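3.2 Work surfaces and background contrast

The second part of the study dealt with the surfaces on which sheet materials are sorted, folded and trimmed in the home. Participants in the household survey were asked where they did such work, and 61 of the 106 respondents named a kitchen counter as their usual place. A dining table was named by 21, and the remainder used a desk, a bed or the floor. The preference for the counter was explained mostly by its height and by the lighting over it. Very few respondents mentioned its color or pattern, although several later reported losing small offcuts on it.

Counters were grouped by finish into plain, speckled, veined and clouded. The first three groups follow the scheme of Dovhaniuk. The fourth was added during the pilot, when it became clear that a number of stone and stone-effect tops could not be placed under "veined" without stretching the term. A veined top has lines that can be traced with a finger. A clouded top has patches that pass into one another with no line between them, or with a pale band of uncertain width. Figure 4 gives a surface from the last group, together with the sheet stock used in the handling tasks.

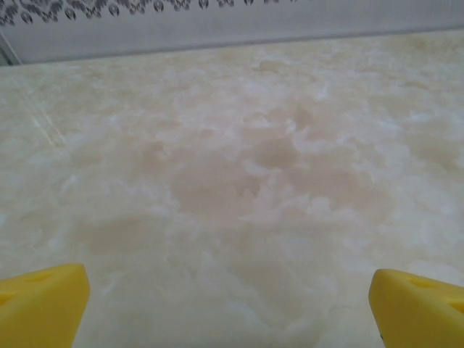
Classification by finish was done by two raters working separately from a printed key. Agreement was high for plain and speckled tops and lower for the remaining groups, where the raters differed mainly on whether a pale band should count as a vein. The surface in Figure 4 (upper) was placed in the clouded group by both raters, the cream and ivory swirls having soft margins throughout and the darker tan patches near the middle being bounded by feathery white bands with no sharp line. Such a surface has a wide range of local lightness within a narrow range of hue. White paper laid on the paler areas has little contrast at its edge, while the same paper laid on a tan patch has moderate contrast, so that a sheet large enough to cross several patches presents an outline that is strong in one place and weak in another. Gloss is a separate matter and was scored separately. Reflections on a polished top may add thin light lines that belong neither to the pattern nor to the sheet, and in the pilot these were sometimes taken for the edge of the paper.

3.3 Sheet stock

Three colors of paper were used: white, buff and red. The white and buff were ordinary office weights. The red was a craft paper supplied by Altov, bought in one lot to avoid differences in dye between packs, and cut by hand to the working sizes. Hand cutting was retained after the pilot even though it left small irregularities along the edges, as paper in household use is seldom cut cleanly, and a guillotined edge would have made the outline task easier than it is in practice.

All sheets were stored flat between boards. Sheets that had been handled in earlier sessions were kept in use until they were torn through or creased across the full width. No attempt was made to flatten a curled edge before a session. Curl was recorded on the four-step scale given in Table 2, where 0 is flat and 3 is an edge that turns back over the face of the sheet.

The red stock was expected to separate from all four groups of surface by hue alone. This held under even lighting. Under a single overhead lamp the result was less simple, as any part of the sheet that lifted or bent fell into its own shade, and the color recorded there was deeper than the color of the lit part. The difference within one sheet was in some sessions larger than the difference between the buff stock and the counter beneath it. Raters who were asked to judge the color of the paper from a small patch gave different names to the lit and shaded parts, "coral" and "crimson" being the most frequent pair.

Figure 4. Clouded counter surface (upper) and red sheet stock with a curled flap at the edge (lower).

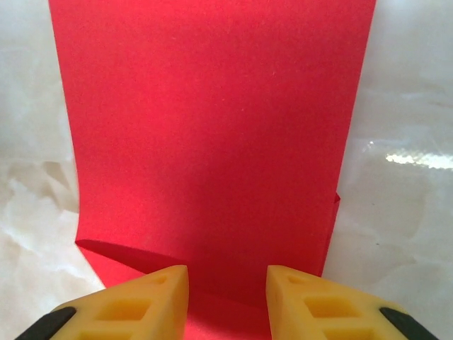 Philomena Buckley, commenting on a draft of this section, objected that curl and shade should not be treated as two variables when the first so often produces the second. In her view a sheet with a lifted edge will always carry a band of shadow under a single lamp, and a scale that scores the two independently counts one effect twice. She proposed that shade be scored only on the flat part of the sheet and that any darkening beneath a curl be entered with the curl.

The proposal was adopted for the main analysis. Scores made under the earlier rule are given in the appendix for comparison. The change lowered the number of sheets rated as unevenly lit and left the ranking of the surfaces as it was: plain tops gave the fewest errors in the outline task, followed by speckled, veined and clouded. The gap between veined and clouded was small for red paper and considerable for white.

Two limits should be noted. The lamps were domestic fittings of a single type (Wiltier), and their spread is narrower than that of the ceiling panels now common in newer kitchens. Secondly, the gloss scores were taken by eye against a printed reference card, and the card itself was found to have yellowed slightly by August, when the last group of surfaces was scored. Those scores have been left uncorrected.

3.4 Outline task

Each participant was given a sheet of one color, already lying on the counter, and asked to mark its four corners on a transparent overlay without touching the paper.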